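Review: Corkisa sim grasp kit, after a month of clutter picking

7 min read

Short version - good method, annoying install, docs written by someone in a rush (takes one to know one). Buy the license if you do cluttered grasping from a wrist view and you're sick of tuning by hand. Skip if you only pick single objects.

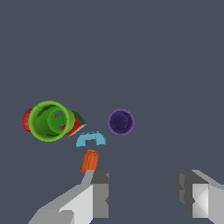 What it is

Corkisa is a sim package plus a training recipe. You get the renderer, a parallel-jaw gripper, a pile of toy-ish objects with bright flat colors, and the thing people really want, which is the "defer" policy. Idea is simple. Policy sees the wrist view, proposes grasps, scores each one, and if the best score is under a threshold it doesn't grasp. It moves the camera and looks again. The paper behind it is by Tetsuya Hirose and Ásdís Laxdal and it's short, go read it, the appendix is better than the main text.

We run it on the Riis setup, one workstation, one GPU, nothing fancy. Makis Liapis did most of the training runs. I did the complaining and the eval script.

Install

Bad. Two evenings. The package pins an old physics build and then imports a function that only exists in the newer one. Fix is one line in the setup file, I found it in a forum post by Halfdan Kragh, thank you Halfdan. After that it builds clean. Headless rendering works if you set the flag BEFORE the import. After the import it silently falls back to a window and dies. No error message.

Scene generator

The part I like most. You give it an object list and a tightness value, and it makes loose groups where things hide each other. The view at the top is typical for us: hollow lime green cylinder turned mouth-on to the camera, a ribbed red one mostly behind it, wedge tucked in at the right edge, and the purple round thing off by itself. Plain dark background, no table texture, no horizon. I thought the plain background would hurt. It didn't, see below.

What makes a layout like that useful is the mix. Purple has clear space on every side so any half decent policy should go for it. Green is big and close and looks easy, but it's hollow, so the scorer has to decide between pinching the wall and going round the whole thing. Red is a crescent. If your scorer is confident about a crescent, your scorer is broken. Ours was, for the first week.

And the small orange cylinder near the left fingertip is the nasty kind. From that angle there's only a thin gap between finger and object, and a policy that only plans for the target will happily sweep the neighbor. The recipe adds a swept-volume penalty for excactly this. Turn it off and watch your scores drop.

Shapes are nicely varied too. The pale blue arch with the bumps on top has a notch underneath that gives the sampler a bunch of silly grasp candidates. Good. I want silly candidates in training.

The method, and does it hold up

Three things in the recipe. Grasp scorer, defer threshold, swept-volume penalty. The paper claims the threshold does most of the work. I didn't beleive it so we ran the ablation.

Setup: 100 generated scenes per condition, same seeds, one target per scene, one attempt. A success means target held after the lift and no other object moved past the tolerance.

Plain scorer, no defer, no penalty - a mess. Grabs the biggest thing, plows through the rest.

Penalty only - better in tight groups, no change in loose ones. Makes sense.

Defer only - big jump. On hidden targets especially. The second look helps way more than I expected, and most of the time one extra look is enough.

Both - best, but only a bit over defer alone. So the paper is right and I was wrong and Makis has been very gracious about it (he has not).

I'm leaving the percentages out until we've rerun with the fixed tolerance. First round used the wrong units in my eval script. My fault. The ordering held when we spot checked a subset, so I trust the ordering and nothing else.

One result I haven't seen written up. We trained with a cap of 300 steps per episode and the policy learned to defer forever on hard scenes, basically stalling until the clock ran out. Dropped the cap to 35 and it quit stalling. The default in the config is the long one. Change it on day one.

Real objects

Limited testing so far. One Saturday at the Dustov lab, their arm, our weights, printed copies of the kit shapes. Transfer on solid pieces was decent. Hollow pieces were poor - the policy liked rim pinches and the printed walls flexed. Wouldn't blame the method for that, rigid walls in sim are what they are. But if your real parts are thin, plan on adding compliance noise yourself because the kit has no setting for it.

Lighting didn't matter much. Background didn't either, to my surprise, as long as depth was on. Color only, forget it. The policy trained on color alone grabbed at a strip of tape.

Compared to Flarkmont

Everyone asks. Flarkmont has the nicer renderer and a real manual. Installs in ten minutes. But its clutter scenes are a dropped pile and that's all you get, no control over who hides who. And no defer logic, you'd write that yourself. Skarphéðinn Overgaard did port the Corkisa policy over and got it running, with a custom camera node I've not tried. If that gets released I'd probably switch for the rendering and keep the recipe.

Gripes, quick

- Gripper model is faceted and chunky. Fine for collision, but the fingertip shape is not what's on any gripper I own. Swap it early, before you train.
- Object names in the log don't match the names in the config. Why.
- Resume from checkpoint resets the threshold schedule. Lost a whole night to this.
- License check needs the network every launch. Try explaining that to a cluster.
- Plotting script hardcodes a path to someone's home folder.

Good stuff, quick

- Seeds work. Same seed, same scene, every time, across both our machines.
- Fast. Overnight is enough for a usable scorer.
- Every defer decision gets logged with its score, so you can see why it held back. Saved us days.
- Support answers email, even in July.

Verdict

The method is the product here. Software around it is rough and I wouldn't hand it to a new student without sitting next to them for the install. But the look-again idea works, it's cheap, and it survived our attempt to show it didn't. 4 out of 5. Would be higher with a config that has sane defaults.

Will update when the rerun is done. Makis has the GPU until then.

Related
Swept volume checks without a planner
Riis bench notes: cheap depth cameras
Flarkmont second look, the clutter module
How we score a grasp (and how we got it wrong)

Contact | Copyright, all rights reserved | Back to top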